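Screws mixed up in the compartment boxes, lids won't shut
2 min read

Status: open
Raised: February, 9.40am
Where: Lowther, small bench

Problem as reported: compartment box for the Urkitz kits comes off the shelf, latch pops, small screws hop over the dividers into next door's cell. Third kit returned to us with wrong lengths in the bag. Box is the Nutico clear grey one, two latches on the front.
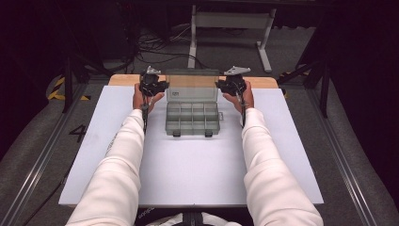

LOWTHER STORES & KITTING / bench queries

First thing tried: emptied the lot onto a tray and sorted again by length. Took most of the morning, 600 odd screws. Shut the lid, both latches on, tipped it on its side. Still got strays in the end cells.

Second thing: ran a fingernail along the top of the dividers with the lid pressed down. Gap at the left end, you can get a bit of card in it. Right end is tight. So lid is bowed or the hinge is sitting high, not sure wich yet.

Third: looked for strays on the bench before refilling. Please do this every time, countersunk ones roll under things and then get swept into any old cell.

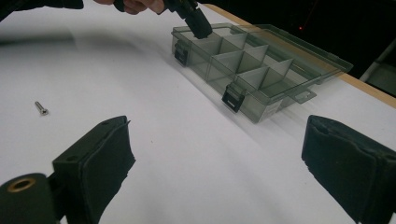
Same trouble at Presov, we had it on 15 boxes. Ours was overfilling. Anything over 100 to a cell and the heap pushes the lid up, then the latch only half catches. Try it at half full before you blame the hinge.

Fair point. Tried it, 100 per cell max, lid noticeably flatter. Card still goes in at the left but only just. Tip test: two strays insted of a handful.

Steps for now, until this is closed:

1. Half fill only. Long ones lengthways, don't pile them.
2. Press lid at BOTH ends, then latch. Left first.
3. Don't store with another box on top. The weight sits on one corner and I think that's what bends them. 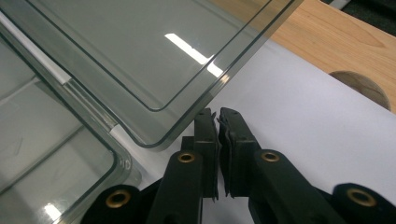
4. Carry flat, two hands. Not under the arm.
5. Label on the lid, not the tray. Lids have been getting swapped between boxes and they don't all fit the same.

Point 5 may be the real fault by the way. Swapped two lids over after lunch and the gap moved with the lid. Hinge is fine then. Bowed lid.

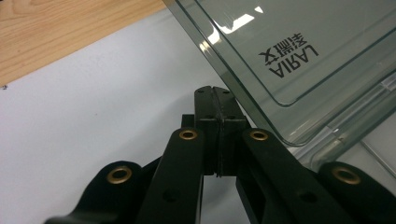
Have put a strip of thin foam inside the bad one, stuck along the left end. Lid shuts, card won't go in, nothing moved on the tip test. Bit ugly but it'll do for the 200 kits going out next.

To do: check rest of the shelf with the card, mark any bad lids with tape, ask Nutico if they sell lids seperately. Leaving ticket open till they reply.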